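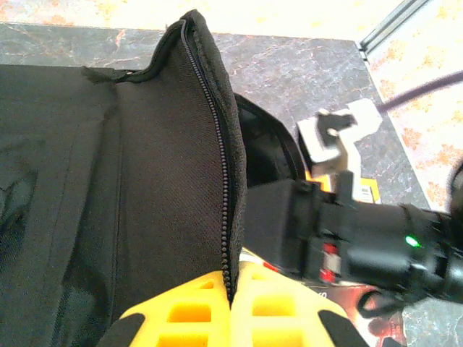 ## 16 August 2025: zipper runs on the Stillance arm, and the grip fault

Saturday in the lab, so I had the bench to myself and figured I'd get through a pile of zipper trials before lunch. Ha. The black bag with the padded flap was first up, and it's a nasty one: black coil zipper, black nylon, black lining behind it, so the wrist camera gets very little to work with. The yellow fingers are the easiest thing to find in the whole view!

The fault: on a close command the controller reports "grip OK" as soon as the fingers stop moving, and it doesn't care what stopped them. Twice this morning it said OK and then started the pull with a fold of cloth in there along with the zipper edge. The arm kept hauling, the bag slid toward me, and the force limit never tripped. I hit the stop by hand both times. Log code was 2,709, which the Trummer manual lists as "motion warning, non-critical" (thanks, very useful).

Went digging in the config and found the pull force limit set to 500, left over from the October bin-lifting work. Way too high for cloth. Whoever set up the Hakov profile copied that file over whole, and yes, that may well have been me.

Tried the dark gray twill after that. It's softer and it bunches a lot more, so I wanted to see where the folds go when the fingers come in on the stitched edge.
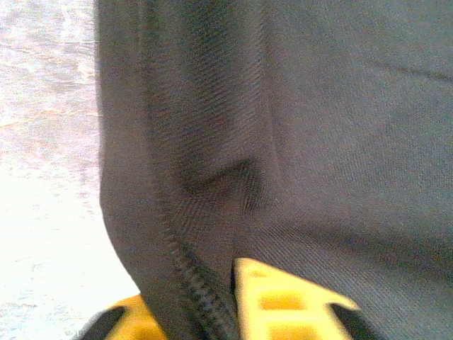

*Gray twill at the fingers, stitched edge running down to the left of the yellow one.*

See how the cloth gathers down there by the fingers? With that much fabric in the way I don't trust finger width alone to tell me what we've got hold of. The Altis pads are nice and grippy, but they'll grab a fold just as happily as a zipper.

Changes so far:

- pull limit down to 5 in the cloth profile (bin profile left alone)
- 2,709 now stops the arm
- hand on the stop button for every pull, no exceptions, until the new limit has been tested

Still to do: a small test tug before the real pull, and a check that the edge moves with the fingers. I haven't rerun the black bag with the new limit yet. Please don't run it unattended, and don't copy the old Hakov file back in!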